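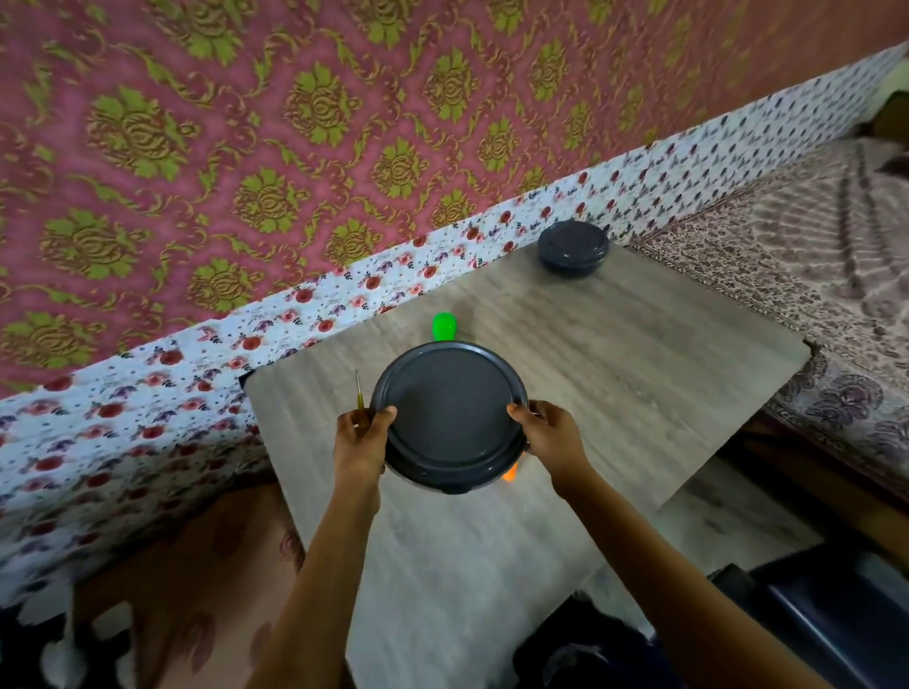
Trusley Round Base Enclosure

Reading time: 2 min

The Trusley is a round plastic housing for small home-built robots and turntables. It holds the drive electronics and one gearmotor, and closes with a flat lid inside a raised outer ring. Color is dark charcoal gray. It is sold as a housing only. Motor, controller and wiring are supplied by the builder.

Fit and contents

The floor of the base takes a Marar driver board or any board on the same hole pattern. Two slots at the rear accept the motor bracket. Cable exits are molded closed and should be opened with a step drill from the outside face. Supplied in the bag: housing, lid, screws, one strip of foam tape.

Electrical and load limits

Supply: 18 V maximum at the driver board
Fuse: fit in the positive lead, outside the housing
Load on lid, static: 800 g
Load on lid, turning: derate by 40 percent
Cable length, controller to base: 1000 mm

Longer cable runs have caused missed encoder counts on the Stellano controller. Use shielded cable if the controller has to sit farther away.

Assembly

Work on a flat board with both hands free for the lid. A slim screwdriver is the only tool needed for closing up. Seat the motor bracket before the driver board, as the bracket screws cannot be reached afterward. Route the encoder lead along the wall and tape it down. Press the lid at the rim until it sits level, then turn the housing over and drive the screws from the underside. Do not use a power driver. The bosses strip easily.

Run the motor unloaded after closing. A scraping noise usually means the encoder lead has lifted into the gear.

Revision notes

Ridwan Govindasamy revised the boss depth after the first Hullby workshop build. Older lids fit the new base. Older screws are too short. The drilling template is by Lavanya Unnithan and prints at full scale on letter paper.

Last updated: Wed 27 October
Contact | © Trusley | Back to top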